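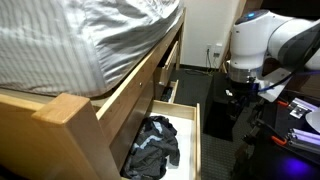 Los cajones de debajo de la cama

Llevaba desde la mudanza a Ekville diciendo que un día de estos me ponía con el dormitorio, y ya sabéis lo que pasa con los días de estos. Primero fue la cocina, luego las cajas del pasillo, después un resfriado larguísimo, y mientras tanto todo lo que no sabía dónde meter acababa en los cajones de la cama. Son tres, hondos y muy agradecidos, de esos que se tragan cualquier cosa sin protestar, y ahí está el peligro.

Cuando elegimos la cama yo dudaba entre un canapé abatible y una con cajones en el lateral. Mi amiga Tamara Stetsiuk, que ha vivido en pisos mucho más pequeños que el mío, me convenció de los cajones con un argumento muy sencillo: para sacar un jersey del canapé hay que levantar el colchón entero, y a las siete de la mañana no está una para gimnasias. Tenía razón (casi siempre la tiene, y le encanta que se lo diga). Además la madera clara le va muy bien a un cuarto que no recibe demasiado sol, y con las sábanas blancas de rayita fina parece que entra un poquito más de luz.

Lo malo es que yo doblo fatal. Doblo con mucha ilusión, eso sí, y durante una semana todo va estupendamente, hasta que una tarde llego cansada, tiro una prenda gris hecha un ovillo al primer cajón y lo cierro con el pie. Y donde cae una, caen todas las demás.

Así que esta vez he cambiado el sistema. El primer cajón, el que queda a los pies, va a ser para lo que me quito y me vuelvo a poner: la ropa de andar por casa, la chaqueta de las noches frías, lo que no está ni para lavar ni para guardar. El del medio será para la ropa oscura de diario. Y el del fondo, que es el más incómodo, para lo de verano, que hasta abril no pienso ni mirarlo.

También quería poner separadores. Vi unos de tela muy monos por 49 euros, me pareció una barbaridad y al final he recortado dos cajas de zapatos, que llevan 15 días haciendo su papel en la cómoda y ahí siguen, tan dignas. Mi vecina Dolores Kincaid me ha prometido unas bolsitas de lavanda de su jardín, y mientras llegan he puesto un jabón envuelto en un pañuelo viejo, como hacía mi abuela con los manteles.

Me queda pendiente el asunto de los cables de la pared, que me ponen nerviosa cada vez que paso la aspiradora, pero eso lo dejo para otra tarde con más paciencia y un buen café. Si tenéis algún truco para recogerlos sin taladrar nada, contádmelo en los comentarios, que os leo siempre aunque tarde en contestar.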